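Pladcombe Picking Project
Minutes of the data collection meeting
October 27, 2019

Present: Ghada Kassab (chair), Abla Twal (minutes), both operators from the first shift, one operator from the second shift, two people from the Celent training group by phone.
Apologies: the Haddadin site manager.

1. Minutes of the last meeting

Accepted with one change. Under item 4, "retrained" should read "restarted". The model was not retrained that week.

2. Where the collection stands

Abla gave the numbers. The set now holds 601 accepted demonstrations of the box pick. Another 54 were recorded and thrown out at review. The target for the first release is still 3,000, and Celent would like to have it by the end of February.

Ghada asked if the pace is enough. Abla said the second shift has been recording on only one station and that the number goes up once the other station is back. The first shift does most of its recording before lunch. After lunch the cell is often needed for the regular line tests and the operators wait.

Celent asked that we stop reporting accepted and rejected together in the weekly sheet. Agreed. Abla will split the column.

3. Rejected demonstrations

Of the 54 rejected, 36 were marked "late start", meaning the operator had begun moving the hand before the recorder was running. The rest were a mix: wrong task label, dropped box with no note, and a few where the wrist view did not save.

The operators said the start tone is hard to hear when the conveyor is on. One of them has been watching the light on the recorder box instead and has had no late starts. It was agreed that everyone will go by the light until the tone can be made louder.

Dropped boxes were discussed at some length. Up to now the practice has been to stop, reset and record again. Celent would like to keep the drops if the operator goes back in and completes the pick, because the model has very few examples of recovering. Ghada was in favor. The second shift operator was worried that a drop with a slow recovery would be rejected at review and count against the shift. Ghada said rejects are not counted against anyone. Drops with a completed recovery will be kept under their own label, "recover".

4. Wrist view

Abla showed views from the wrist camera at the bin station.

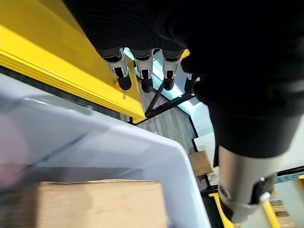

Wrist view at the bin station, with the hand near the bin and a flat cardboard box inside.

The training group said the view is usable. The fingertips are in sight, though the fourth is mostly hidden behind the hand. They asked if the camera could be moved to show it better. The first shift operators would prefer that it stay put, as the last move meant a full day of calibration. Ghada pointed out that changing the view now would also split the set into two parts. Decision: the camera stays where it is through the first release. Celent will check if the hidden finger makes any difference to the grip results and report back.

There was a question about the rim of the bin, which takes up a good part of the lower left and is a little out of focus. Celent said this does not matter as long as the box can be told apart from the bin.

The second box, on the light surface over toward the wrist, was also raised. One operator asked if boxes outside the bin should be cleared away before each recording. Celent said no. They want the model to learn to pick from the bin with other cardboard nearby, and the shelves will have cardboard on them in the real job anyway. Boxes outside the bin may stay, but they should not be moved while recording is on.

5. Variety

Ghada said that too many of the recordings begin with the box lying flat and square to the side of the bin. The operators agreed that this is how they tend to set it down. From next week the operator will drop the box in from above the rim and leave it as it lands. Boxes that end up standing on edge are allowed. Boxes that fall open are taken out and taped.

Jonier has offered bins in a darker color. Ghada would like to use them for part of the second release. No decision yet.

6. Operator time and breaks

The present limit is one hour on the glove controller, then a change of task. The second shift operator reported sore wrists toward the end of the hour and asked for 45 minutes. Agreed, starting right away. Celent was told this may slow the count and had no objection.

The strap on the second glove is worn. A new one is on order.

7. Actions

Abla: split accepted and rejected in the weekly sheet. Add the "recover" label to the recorder menu.
Ghada: talk to the Haddadin site manager about more cell time after lunch. Find out what the darker bins would cost.
Operators: go by the recorder light at the start of each take. Drop the box in and leave it as it lands.
Celent: report on the hidden finger. Send review notes for the last batch.

8. Any other business

The floor tape by the station is lifting and will be replaced with the next cleaning.

The next meeting will be in the same room, at the same time, in two weeks.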